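I finally got to see The Salt Road on a real screen last month, and I've been walking around in a fog ever since. A good fog! The kind where you're unloading the dishwasher and suddenly you're back on that hillside with the wind going and the goats not doing much of anything.

Some background for anyone new to this blog. I have a long-standing weakness for slow movies, the slower the better, and I'd been hearing about this one for four years from people who caught it at festivals and then could not shut up about it. It never got a proper release near me. Then the Litar, my favorite two-screen theater (the one with the seats that tip you slightly forward, if you know it you know it), put it on for two nights in January, and I went to both.

The story fits on an index card. A man named Farouk drives a salt truck between a dry lake and a town called Brirkel, and one winter the road washes out and he has to wait. He waits for most of the movie. He fixes a door. He eats with a family who have taken him in, and they have maybe a dozen conversations between them, half of which we hear through a wall. Eventually the road opens again and he has to decide whether he's in any hurry.

I can already hear some of you groaning, and fair enough, but it moves! There's a stretch of 31 minutes in the middle without one spoken word (I checked my watch on the second night, I had to know) and I was leaning forward for all of it. Some of that was the seats. Most of it was the sound. You learn that house by ear — which stair creaks, which shutter bangs, the grandmother's cough, the kettle that never quite whistles. By the end, when a certain shutter doesn't bang, I had a lump in my throat over a piece of hardware.

The camera almost never moves. I counted two shots where it does, both of them on the truck, and the second one comes so late that the whole audience sort of shifted in their seats. A guy behind me whispered "oh!" like he'd been handed something. I love that. You can't get that at home with your phone buzzing on the couch arm.

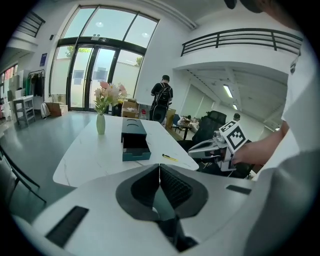
White table, white shirt, busy hand.

What surprised me is how funny it is. I'd been warned about beauty and patience and the passage of time, and all of that is in there, but there's also a running bit with a goat and a mailbox that had the room howling. Farouk has one of those big sad faces that gets funnier the less it does. When the youngest kid teaches him a card game and obviously changes the rules every hand, the movie just sits there and watches him lose, over and over, and he gets so gravely polite about it. I'd watch a whole movie of that card game.

My one real gripe is the music. For more than an hour there isn't any, and you get used to it, you start hearing the wind as a kind of score. Then a piano comes in over the repair of the road. It's a pretty piece, and I'm sure somebody worked hard on it, but it tells you how to feel in a movie that had trusted you up to then. It bothered me less the second night. I still wish they'd left it out.

A word on the picture quality, for those of you who always ask. The Litar ran the new restoration from Wurko, and it's gorgeous in the daytime scenes, with all those chalky whites and that pale green sky before the storm. The night interiors look a touch too clean to me. I'd seen a murky old copy online years back (a few minutes of it, before I gave up and decided to wait) and the kitchen scenes had a brown, smoky warmth that seems to have been scrubbed a little. Then again, that copy looked like it had been left in a glove box, so what do I know.

Wurko says a disc is coming in the spring, with a short film by the same director about a lighthouse. I've already cleared a spot on the shelf. If it plays anywhere near you before then, though, go! Sit close, get there early enough to settle down, and don't read the plot summary on the poster, which gives away the business with the door.

Next up I'm hoping to get to the director's first feature, the one set on a ferry. If anybody knows where to find a copy with decent subtitles, the comments are open.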